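The Toilet That Pays for Itself, Eventually

10/26/19

Every drought brings out the people selling water-saving toilets, and the pitch never changes much. Kosis, whose Midow model went on sale in June for $675, says buyers will make the money back on their water bills. Maybe so. The math on the box assumes a household of 8 and the rates in Skanthorpe, where water costs more than it does almost anywhere else in the state.

We asked for the test results. What came back was a survey in which 91 percent of owners called themselves satisfied, a fine thing to be, though it says little about gallons.
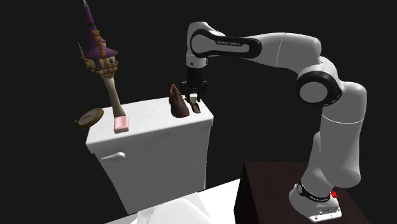 A white toilet tank under a robot arm, in a computer rendering.

My own toilet is older than the rebate program. A new flapper cost me less than lunch, and the tank quit running that night. The city will still give you two rebates per address if you'd like to spend more.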